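Zwischenbericht an die Förderstelle
Projekt: Gemeinsam essen im Quartier – Mittagstisch Larker
Berichtszeitraum: Januar bis Juni

1. Stand des Vorhabens

Der Mittagstisch Larker ist im Februar gestartet, einen Monat später als im Antrag vorgesehen. Grund war die Abnahme der Lüftung in der Küche, für die ein zweiter Termin nötig wurde. Seit März läuft der Betrieb ohne Unterbrechung an vier Tagen pro Woche, jeweils von 11.30 bis 14 Uhr. Gekocht wird ein Hauptgericht mit vegetarischer Variante, dazu gibt es Suppe oder Salat. Die Zutaten liefert weitgehend der Großhandel Chraibi, Gemüse kommt in der Saison zusätzlich vom Hof Stikine.

Das Angebot richtet sich laut Antrag an ältere Menschen, die allein leben, und an Familien mit kleinem Einkommen. Die erste Gruppe erreichen wir gut. Familien kommen bisher fast nur in den Schulferien, weil die Kinder an Schultagen in der Ganztagsbetreuung essen. Wir haben das bei der Planung unterschätzt.

2. Auslastung

Der Raum hat 40 Plätze. Im März waren im Tagesmittel 18 davon belegt, im Juni waren es 27. Das im Antrag genannte Ziel für das erste Halbjahr ist damit erreicht. Die Auslastung ist ungleich verteilt: Zwischen 12 und 13 Uhr wird es eng, nach 13.15 Uhr ist der Saal meist halb leer. Wir haben im Mai versucht, einen Teil der Gäste mit einem kostenlosen Kaffee auf die spätere Zeit zu lenken. Die Wirkung war gering, der Versuch wurde nach drei Wochen beendet.

3. Ausstattung und Geschirr

Die Küchengeräte aus dem Investitionsteil sind vollständig beschafft und in Betrieb. Die Spülmaschine musste einmal nachjustiert werden, die Kosten trug der Lieferant Nuvik.

Beim Geschirr weichen wir vom Antrag ab. Vorgesehen war weißes Hotelporzellan. Mehrere Gäste mit eingeschränktem Sehvermögen hatten in der Probephase Mühe, helle Speisen wie Reis oder Fisch auf weißen Tellern zu erkennen. Wir haben deshalb 200 farbige Teller bestellt. Der Stückpreis liegt etwas unter dem des Porzellans, die Differenz ist in den Posten Kleinmaterial übertragen worden. Zu Tischdecken gibt es noch keine Entscheidung. Stoff dämpft die Geräusche im Saal spürbar, verursacht aber Wäschekosten, die im Finanzplan nicht enthalten sind.
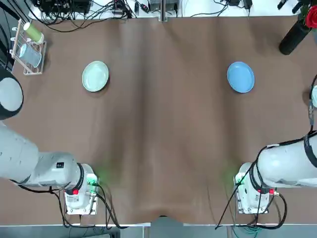

Teller in Mintgrün und Hellblau auf braunem Untergrund

4. Personal

Die Küchenleitung ist mit einer Dreiviertelstelle besetzt, die Küchenhilfe mit einer halben Stelle. Im April fiel die Küchenhilfe zwei Wochen krankheitsbedingt aus. In dieser Zeit gab es nur ein Gericht und keine Suppe. Für den Ausgabedienst fehlt weiterhin eine verlässliche Vertretung. Eine Anfrage bei der Berufsfachschule nach Praktikumsplätzen läuft, eine Antwort wird vor den Sommerferien erwartet.

Alle Beschäftigten haben die Hygieneschulung absolviert. Die Nachweise liegen dem Verwendungsnachweis bei.

5. Finanzen

Die Personalausgaben liegen wegen des späteren Starts unter dem Plan. Die Lebensmittelkosten liegen darüber, vor allem bei Öl, Milchprodukten und Eiern. Wir haben den Speiseplan angepasst und kochen jetzt zweimal pro Woche mit Hülsenfrüchten. Der Preis für die Gäste blieb unverändert. Ob das bis Jahresende zu halten ist, hängt vom Herbst ab. Wir bitten darum, die nicht verbrauchten Personalmittel in die Sachkosten umwidmen zu dürfen. Ein gesonderter Antrag folgt.

6. Tischkultur und Rückmeldungen der Gäste

Viele Gäste essen zu Hause allein und oft ohne gedeckten Tisch. Der Saal soll sich deshalb von einer Kantine unterscheiden. Es gibt Blumen, richtige Gläser und feste Tischgruppen, zu denen Neue dazugesetzt werden.

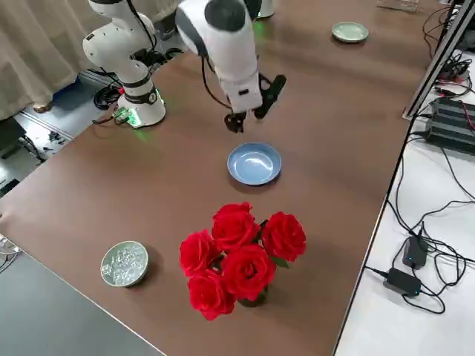 Die festen Gruppen seien gut gemeint, heißt es in einer Rückmeldung aus dem Juni, aber wer einmal am falschen Tisch gelandet sei, komme so schnell nicht wieder weg. Man solle wenigstens einmal im Monat neu mischen, und die Suppe dürfe gern heißer sein.

Beides haben wir aufgenommen. Ab August werden die Plätze am ersten Öffnungstag des Monats neu verteilt, auf Wunsch können Paare und Freundinnen zusammenbleiben. Für die Suppe wird ein zweiter Warmhaltebehälter angeschafft.

7. Nächste Schritte

Im zweiten Halbjahr soll ein Familientisch am späten Nachmittag erprobt werden, zunächst für sechs Wochen ab September. Die Absprache mit der Grundschule steht noch aus. Der Schlussbericht wird fristgerecht im Januar vorgelegt.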